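Stool test or go straight to the colonoscopy?

Posted by Modupe Ekpo, 1 March 2026

I turned the age at which my clinic sends you a cheerful letter about your bowels. The letter offers a stool test I can do at home, or a colonoscopy. No family history that anyone will admit to at dinner. My plan says it covers screening, but a coworker got a bill for 900 dollars in February and now I trust nothing. Which would you pick, and how do I avoid the bill?

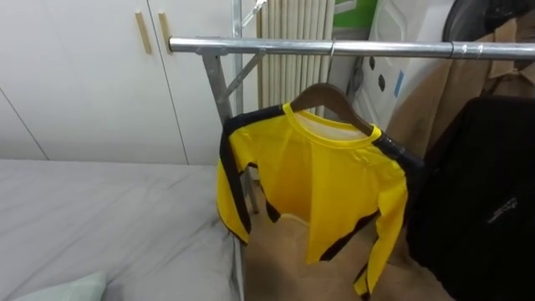

Yellow and black shirt on a wooden hanger

2 replies

Cisside

I did the stool test first. It's dull and a bit undignified and you mail it off and forget it. Then mine came back positive, so I had the colonoscopy anyway. They took out 2 small polyps and sent me home with crackers.

What I wish I'd asked: if the home test is positive, is the follow-up scope still billed as screening? On my plan it was. On my sister's old plan it wasn't, and she paid 300 dollars to learn a new word, "diagnostic." Call the insurer, get the name of whoever you talk to, and write it down. Ask about the lab that looks at the polyps too, as that comes as its own bill.

The home test has to be repeated on schedule. If you're a person who loses mail, be fair to yourself about that.

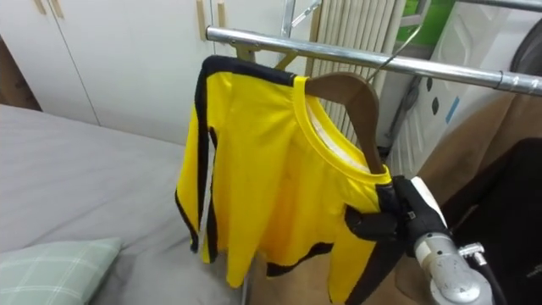
Anozie

just get the scope. the prep is the worst part, the rest is a nap. chill the drink, use a straw, buy better toilet paper than you normally would. I had to be there at 6 in the morning and my ride was late, so pick a ride who likes you

also if you've had any bleeding or your weight is dropping for no reason, skip the home kit and tell your doctor, those kits are for people with no symptoms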